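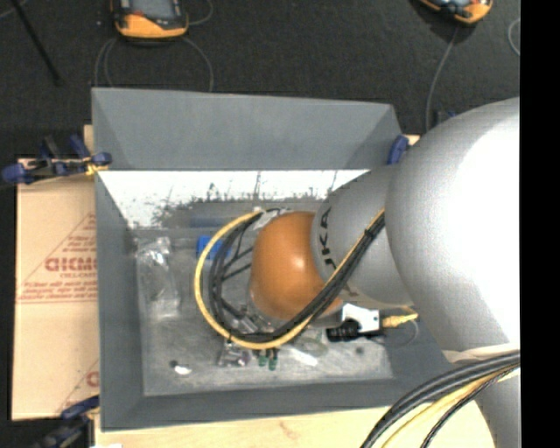
Looking after the bin-picking cell: project report, Zanusum group
10/12/2021

Our job this term was to take over the bin-picking cell and keep it fit for daily use. We started in September with one question: why did the gripper keep losing its signal after a few hours?

The answer was cable slack! With too little of it, the wires pulled on their plugs each time the wrist turned. We re-routed everything, left a wider loop and ran the arm slowly through all its poses before trying full speed. Over 300 test picks we had 18 signal faults, against 191 in the same test before the change. We were thrilled.

The bin was the second job. It crept across the table whenever the gripper touched a wall, so we clamped the rim and taught the corner points again. Check the clamps first, then the corners — a loose bin spoils both.

Weekly routine:
Wipe the bin floor
Look over cable ties and plugs
Run the home position check
Write the pick count in the log (870 at the last entry)

Still to do: a spare gripper cable from Keletti, and a proper label for every plug.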